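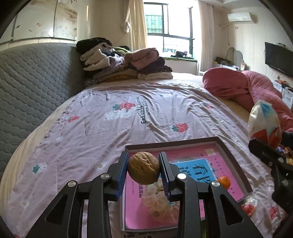

Packing a snack box in a shallow lid: walnuts, oranges and wrapped candy

Posted by Waldemar Sowa, 9/19/20
Viewed 2932 times

I am putting together a mixed snack box to give to a relative who lives in Surkport. The container is the lid of a rectangular gift box, shallow, with a raised rim, and it has a pink sheet in the bottom. The contents are whole walnuts in the shell, a few small citrus, wrapped candy and some packaged snacks. I do the sorting on the bed because the kitchen table is too small to spread everything out.

Two problems. First, the walnuts roll to one side as soon as the lid is lifted. Second, I don't know whether the citrus can share a bag with the packaged items. The box will be in transit by car for 2 days, then kept in an unheated hallway. Is there a standard order for packing this kind of thing, and does the fruit need its own bag?

Edmund Makowska
30 replies, member since November

Pack by weight and by how easily each item moves.

Citrus goes in first, against the short sides. It is the heaviest item per piece and will shift the least once something is pressed against it. Packaged snacks go next, flat side down. Walnuts go last, into the gaps. A walnut with contact on three sides does not roll. If you have more walnuts than gaps, put the remainder in a small drawstring cloth bag and treat the bag as one item.

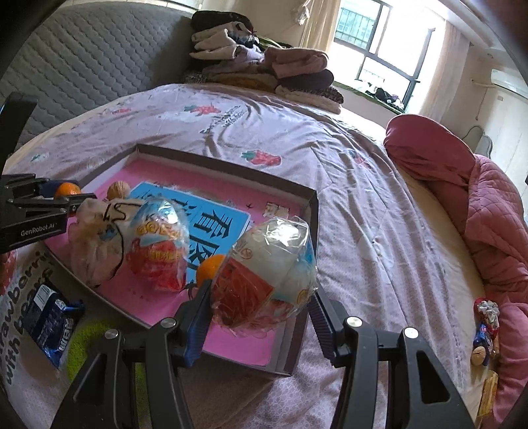 On sharing a bag: sealed factory packaging is not affected by an orange next to it. Anything open, shredded or repacked by hand is a different matter. Citrus gives off moisture, and in a closed plastic bag that moisture stays put. For 2 days I would leave the neck of the bag open or make a few holes near the top. For longer than that, keep the fruit out of plastic entirely.

Check each orange for soft spots before it goes in. One bad one will spoil its neighbors.

Paper filler can go under the fruit, but not so much that the contents rise above the rim. A shallow lid has very little height to spare. If the base of the box is still available, pack into the base and use the lid as a lid.

Do the final sort on a hard surface. A duvet gives under the load, and you cannot tell whether the contents are stable until you pick the box up.

fatudmont_24

I use the Van Acker divider strips, the cardboard kind that slot together. Cut them to the rim height. Cluvier sells a similar set but the slots are loose and it comes apart when you carry it.

Would skip the oranges and post them separately. Walnuts are fine anywhere.

Waldemar Sowa

Thanks to both. I still have the base, so I will repack into that. The loose walnuts are going into a cloth bag. The oranges stay, with the bags left open at the neck. Fatudmont, do the strips mark the paper lining, or do they stand on top of it?

fatudmont_24

They stand on top. Fold the bottom edge over once if the lining is thin.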